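Locker doors, keys stay in or out?

remo_db
2023-04-03
We have gray metal lockers in our workshop since February, two rows of doors. I think every key must hang in one box in the office. Other opinions?

Grelier16
I disagree. A key in the box is a key somebody forgets to return.

remo_db
Maybe — but people turn a key by accident and then call me.
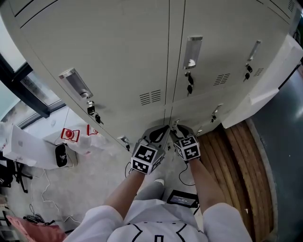 The lower doors worry me more, my back does not like them.

Grelier16
Then put the light things down there. Keys stay in.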